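4. Setting Up the Doromer Stage Monitor

4.1 Place the wedge monitor on the floor in front of the vocal microphone, with the grille facing the singer.

4.2 Run the signal cable from AUX 1 on the Bergeron mixer to INPUT A.

4.3 Set the monitor level to minimum and switch on the power. The front lamp turns green after 8 seconds.

CAUTION: Do not connect INPUT A to a powered output. Damage to the input stage is not covered.

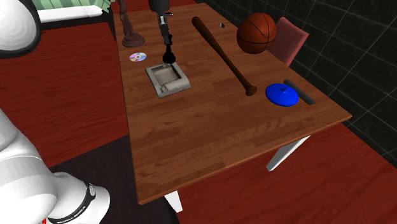
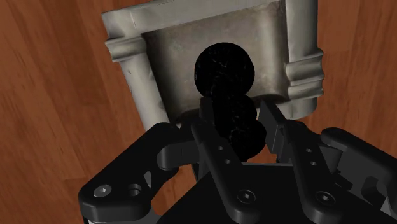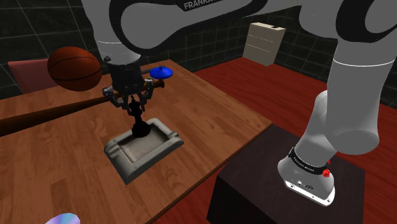
4.4 Raise AUX 1 slowly while the singer talks into the microphone. Stop at the first sign of ringing and back off 3 dB.

4.5 If ringing remains, turn the notch filter to 1670 Hz and adjust by ear.

NOTE: The filter range starts at 299 Hz. For lower tones, use the channel EQ on the mixer.

4.6 Repeat for each vocal channel, then store the settings as a show preset.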